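Baumgartner Community Workshop
Robotics Build Course, Handout 7: Picking Blocks from a Bin

Prerequisite: Handout 2 (arm setup and stop procedures). Bench hours for this unit begin in August.

Participants will set up a pick routine in which the arm removes blocks from an open metal bin. Work is done in pairs. One person holds the controller at all times while the arm is powered.

Procedure

Clamp the bin to the table before loading it. Place the blocks at mixed angles. Teach the approach point 200 mm above the bin floor and keep the first runs slow. 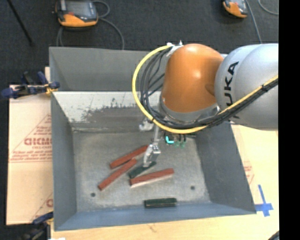
Blocks that lie close to a wall require a changed gripper angle. Record each failed pick in the Dundix log sheet, with the block color and its position. Cables must clear the rim of the bin throughout the full motion.

The Zalladari parts list has been revised. Purchases over $500 require written approval from the workshop office.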